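Re: [khokhar-tenants] moving to the Brukik building -- desks, power, move dates

Noman, all,

Sorry for the slow answer, been on the phone with the movers most of the morning. Replying inline where I can, then a list at the bottom, please read the list even if you skip the rest.

Noman Chaudhry wrote:
> Three things before I sign off on our half. One, how many outlets
> per desk, because Plurkell told us the floor boxes are dead on the
> north side. Two, is the 1,388 square feet the usable number or does
> it include the hallway. Three, who pays if the move slips past May.
> Also my people want to keep there own chairs and I said yes already.

Outlets. Plurkell is half right. Floor boxes on the north side are off, the ones by the windows work. Landlord says fixing them is on his list. I would plan like it's never happening. So wall outlets plus strips, one strip per pair of desks, and no strip plugged into another strip. The building insurance is picky about that and frankly so am I.

Square feet. 1,388 is with the hallway and the closet. Usable is 1,120. I asked for it in writing and got it, will forward. The rent is figured on the bigger number, same as it is for every other tenant in the building, I did push on that. No luck.

May. See below, item 4.

Chairs, fine. Just put tape with your name on the bottom or they will wander.

OK the list.

1. Desks. We are keeping the light wood ones, they're the right depth and the new ones Pladeo quoted were silly money. Each desk gets one white strip on top for now, under-desk trays come later once we know who sits where. Please don't screw anything into the underside until then, I had to fill holes in two of them last time and it still looks bad.

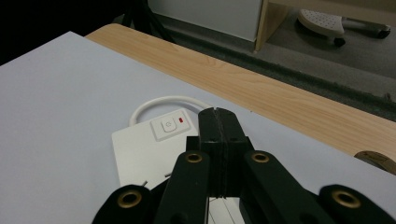

2. Internet. Line is ordered, install window is 8 to noon and somebody has to be there the whole time. I can do it if nobody else wants it but then I miss the walk-through. The wifi box goes in the closet, door stays open a crack or it overheats. Password will be on the whiteboard the first day, after that ask me.

3. Packing. 21 crates are coming from the movers, that's for all of us, not 21 each. Six of those are already spoken for by the archive. Label the short side, not the lid, because they stack them and then you can't read a thing. Room and last name is enough. Monitors do NOT go in crates. Wrap them and leave them standing against the wall. Plants you carry yourself. Same for anything you'd be upset about.

4. If it slips. The Khokhar lease runs to the end of May and after that it's month to month at the higher rate. I read the clause twice. If the delay is the landlord's fault he covers the difference, if it's ours we split it by desk count. I think that's fair, say so if you don't, but say so this week and not after the trucks are booked.

5. Cleaning out. Desks need to be bare before the movers touch them. Wipe the tops down too, the pale ones show every coffee ring and we lose part of the deposit if the old place gets them back stained (four of them belong to Khokhar, they have a sticker underneath). Plain soap and water. Not the orange spray, it takes the shine off and leaves a patch. I'll bring rags. Drawers too, I know what is in some of those drawers.
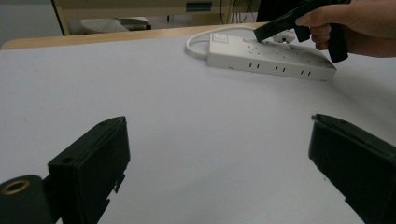 Kulsoom Magsi wrote back a few minutes ago, off list, and said I could pass it on: the split by desk count doesn't work for her, she has five desks and two people, and she'd rather it went by head. She also can't do the morning install window but can take any afternoon.

Fair point on the desks. By head is OK with me. Noman that puts your share up a little, so let me know. If I don't hear anything by 6 tonight I'll write it up by head and send it around for everyone to initial.

Other stuff, quick -- mail forwarding is one form per company, not one for the whole suite, I can't do yours for you. Old keys go back in the envelope in the top drawer at the front. Parking at Brukik is first come except the two spots by the ramp, don't use those, they tow. The freight elevator is reserved for us starting at 7 and it shuts off at lunch so big things go frist.

Phone is better than email today if it's urgent.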